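Sourdough bench notes, Jenutari kitchen lab
Jan 13, 2025
3 min read

Starter fed last night with the Rolland rye, and this morning it had climbed past the tape and was pushing at the lid. So good! Best rise since October. Smells like green apples, with none of that nail-polish note we kept getting from the old jar.
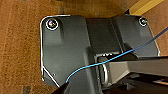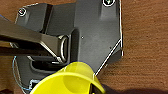
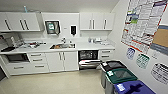
Dark housing on the wood, two close views, then the kitchenette.

Today's question is whether the long cold rest does anything for the Flelleten white, or whether I've just been telling myself so. Two doughs, same flour, same salt, same starter out of the same jar. Dough A gets bulk on the bench and goes straight to shaping. Dough B goes in the fridge for 22 hours after bulk.

Total flour 3,000 g, split evenly. I mixed by hand until no dry bits were left, then let it sit 30 minutes before the salt went in. Room was at 27 C by the time I started folding (somebody had the heat up) and the dough knew it. It went slack fast, then pulled itself together by the third set of folds, lovely and smooth, with big blisters along the side of the tub. I cut bulk short on both.

A is baked. Crust is a deep chestnut, crumb fairly open, a bit tight near the base. Flavor is mild and wheaty, nice with butter, a little flat without. Ear opened properly on one loaf and sealed over on the other, and I think I held the blade too upright on that second one.

B is in the fridge, bottom shelf, marked with blue tape. Please don't move it up top, the temperature swings there.

Also tried the Trirel malt powder in a scrap of leftover dough, just a pinch, rolled thin and baked as a cracker. Wow. Toffee at the edges! Want to run it in a full loaf next, maybe half the pinch.

To do: weigh B before and after baking, slice A again tomorrow for staling, order more rye.

Comments (3)

Try B straight from cold, no warm-up. Mine score so much cleaner that way.

Is the malt diastatic? If it is, go easy or the crumb turns gummy.

Save me a cracker please.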